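Skilen webcomic to be collected in print

Sep 7, 2023 -- Taditwood Press will publish the first print collection of Skilen, the long-running fantasy webcomic that has updated online since its prologue went up as a set of black-and-white pages.

The book gathers the opening 70 pages of the story, along with 41 pages of sketches, early character designs and colour tests. The cover is new, painted in gouache. Lettering has been redone throughout so the dialogue reads clearly at the smaller trim size.

A signed edition of 500 copies will be sold through the Taditwood online shop, each with a bookplate. The regular edition will go to comic shops and bookstores -- a list of stockists is on the Skilen site.

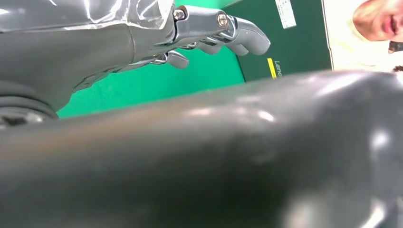
Readers on the comic's message board had asked whether the Kodikara chapter would be left out, as it was drawn in a different style from the rest. One of them wrote that it was still their favourite part of the story and they would rather see it printed as it was than redrawn. The chapter is included in its original form.

The online archive will remain free to read. New pages continue during September, picking up with the travellers' arrival at Husent.

Review copies are available on request from Taditwood Press.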